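Workshop tips: keeping a picking bin fit for collecting grasp examples

Most of the bad examples we threw out at Grendside came down to housekeeping. 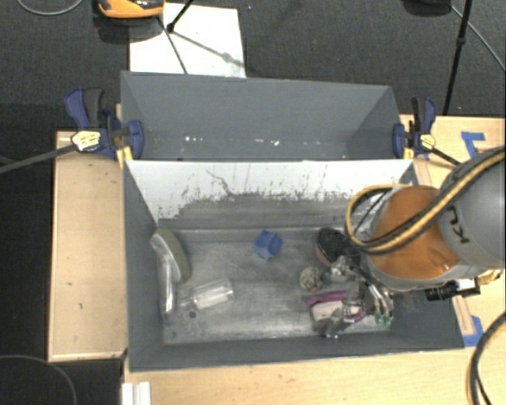 Clamp the bin at both ends before the first run. If it creeps even a little over a morning, the later grasps no longer match the early ones, and you may have to drop the lot. Blue tape on the tabletop makes a good marker for putting a bin back where it was.

Mix the objects. Clear plastic and glass are hard for the system to find, so keep a few in every set along with easy blocks and soft things. Swap 3 or 4 pieces at each change and write down which ones.

Let things lie as they fall. Amado Villanueva used to straighten the pile between runs, and the Privham set from December had hardly any items on their sides. We had to do it over.

Wipe the floor of the bin at the end of the day with a barely damp cloth. Leave old scuffs alone.

Route cables away from the table edge where people walk.

Save the failed grasps too, and label them as failures. Some 11 percent of ours are misses, and the Sison team asks for them first.

Stop after 2 hours and check the last few recordings before going on.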